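# Bin notes: the bottom-of-the-box problem

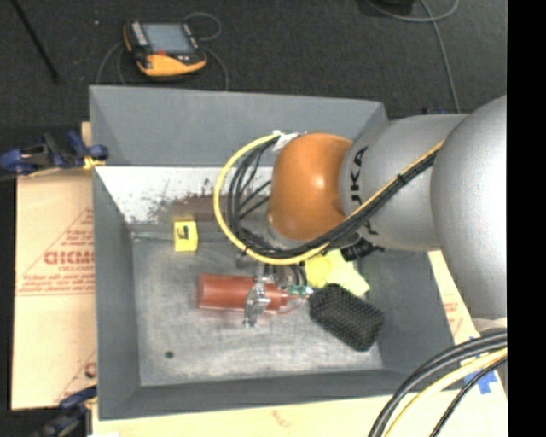 ## Two things left, and they're always the same two

Every parts bin ends up the same way. The easy stuff goes first, the middle layer goes by lunch, and then you've got a red cylinder lying on its side and something black and rectangular sitting next to it at an angle. Those two can stay in a gray bin for a week. Everyone who walks by assumes they belong to the next person.

Readers of this newsletter have been told for years that the cure is a better bin. Fusell sells one with a lid. Mockus sells one with dividers, and Vorton will happily sell you a label system to go on top of either. I've tried parts of all three at the Bravthorpe workshop, and I remain unconvinced. A divider gives you more corners for small things to hide in. A lid gives you a flat surface, and a flat surface gets stuff piled on it by the end of the day.

## What the pitch leaves out

The Fusell catalog sheet that came through in October claimed a saving of 116 minutes a week "per sorting station." I would love to see the station. The sheet doesn't say how full the bins were, how mixed the contents were, or who was holding the stopwatch. If you start with a bin of identical parts, of course it empties fast. Try it with one round thing and one flat thing and a few odds and ends in between.

Round things are the real nuisance. A cylinder on its side will roll if the floor of the bin gives it any excuse, and it usually settles wherever it's hardest to get hold of. If one end is narrower than the other, or has some kind of fitting on it, you have to think about which way it's going to lie when you set it down again. Put it in the wrong tray and you'll be picking it up twice.

Flat, textured things have their own trouble. A mesh surface picks up dust and lint, and if the bin hasn't been wiped out you're moving the dirt along with the part. I'd brush it off before it goes on a shelf. Few people do.

## The bin itself

Worn metal doesn't bother me much. Scratches on the floor of a bin mean it gets used. Scuffs along the wall are the same story. Rust I take more seriously, and a reddish-brown patch low on the wall is where I'd start looking. It may be only surface staining. Rub it with a dry rag and look at the rag. If it comes up clean, fine, leave it alone. If it comes up orange, deal with it before you load the bin again, especially if anything with a fabric or mesh face is going in there.

The usual advice is to replace a bin at the first sign of rust. That advice comes mainly from people who sell bins. A wire brush, a wipe-down and a bit of patience will do for most of them, and the sloping sides that make a bin easy to reach into also make it easy to scrub.

## So what do we do?

Our current routine is dull, and I make no great claims for it:

- Empty the bin all the way to the floor before anything new goes in. One leftover is still a leftover.
- Take the round items first. They go in a tray with a raised edge.
- Flat items get brushed, then stacked on the shelf by size.
- Anything with a loop, wire or fitting attached gets checked before it's put away, so it doesn't snag on its neighbors.
- Wipe the bin. Check the walls for rust while you're down there.
- If you can't say what something is, it goes on the query shelf with the date on a piece of tape.

The query shelf is the weak point. It was supposed to be cleared monthly. I went through it for this issue and found items with tape so old the writing had faded off, so clearly monthly was optimistic.

## A small trial, with low expectations

Starting with this issue, dated 8 February 2024, we're running two bins side by side: one plain, open and divider-free, the other fitted with the Mockus inserts. Both get the same mixed load of 100 items each time. We'll go until each has been emptied 300 times or until people stop filling in the sheet. My money is on the sheet.

If your shop has already tried the inserts, send us your results, good or bad. Please say what was in the bin.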